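3.2 Glare and reading comfort on white worktops

The second part of the survey was carried out in May in the shared workrooms of Katona and Enitz, two buildings of similar age but with different window orientation. In total 778 persons returned the questionnaire, and 132 of them agreed to keep a short diary of eye fatigue. We asked them to note the time of day, the position of the blinds and whether they had changed seats. The diaries from Enitz were less complete than those from Katona, and for this reason we report them separately in Section 4.

Complaints were most frequent before noon, when the sun is still low on the east side. Persons who worked at white surfaces reported tired eyes more often than those at gray or beige ones, even when the lamps were of the same type. A bright white surface of the kind considered in this section appears in Figure 4. 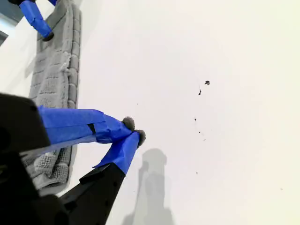
Tibor Veres

Figure 4. Bright white work surface.

The difference between surfaces became smaller in the afternoon, but it did not disappear. We first suspected the ceiling lamps, which at Katona had been replaced during the previous winter – however, the rooms with the old lamps gave almost the same answers. Age had a weak effect. Wearing glasses had none that we could find.

It should be noted that the participants chose their seats freely. A person who is sensitive to light will probably avoid the window, and so our results may underestimate the problem. Onu and Veres discuss the same difficulty in their earlier study of the Kelum reading rooms, where the seats were assigned by lot and the complaints near the windows were clearly higher.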